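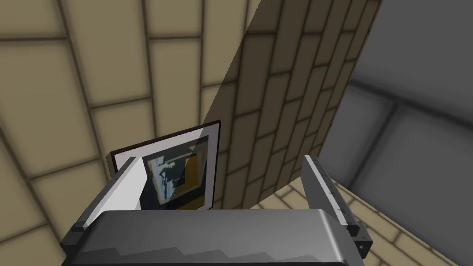
Sim view, gripper open, framed picture leaning on the wall behind it.

Thread: Can any of these do real chores yet?

floker_shop
Posted July 2, 2021

I've been running household tasks in simulation since February. The current one is picking up a framed picture that leans against a tiled wall and moving it to another spot. I set up 109 starting positions, changing the angle of the lean each time. The best policy I have finishes 11 of them. Most of the failures are at the grasp. The fingers close on the face of the picture, or one finger hits the wall before it gets behind the edge.

My question for people with real hardware is whether anyone has a machine doing a chore like this every day with no one standing next to it.

gearlash
No. We have an arm at the Thibodeaux plant that loads trays and it does that fine all shift. Same tray, same place. Move the tray a little and it stops and waits for a person. I wouldn't call that a chore.

mopbucket2
I disagree with gearlash. Loading trays was somebody's job. If the arm does it all shift then the machine is doing shop-floor work. It doesn't have to handle my living room to count.

gearlash
Fine, but the OP asked about household stuff. Nobody's house has fixtures bolted to the floor.

tan_grout
Is the frame thin? In your render it looks like a narrow dark border with a wide mat inside it. I would go for the side edge near the top and tip it forward before trying to lift. That's how I do it by hand.

floker_shop
Thin, yes. I tried tipping first. In sim it slides along the floor tiles before it tips. Could be my friction values.

mopbucket2
Then it's your friction values. Don't blame the robot for that.

zisitz_user
We bought a Zisitz floor unit for the warehouse office. Cost us $3835 with the dock. It cleans the floor and that's all we ask of it. It gets stuck under the same shelf and I pull it out. Still cheaper than me doing the floor.

gearlash
So it needs a person.

zisitz_user
2 minutes of a person. I can live with that.

tan_grout
floker_shop, put up your friction numbers and the mass of the picture. The Prakham test set has some flat objects leaning on walls if you want something to compare against.

floker_shop
Will do tonight. I'll rerun with the picture heavier too, I think I have it set too light.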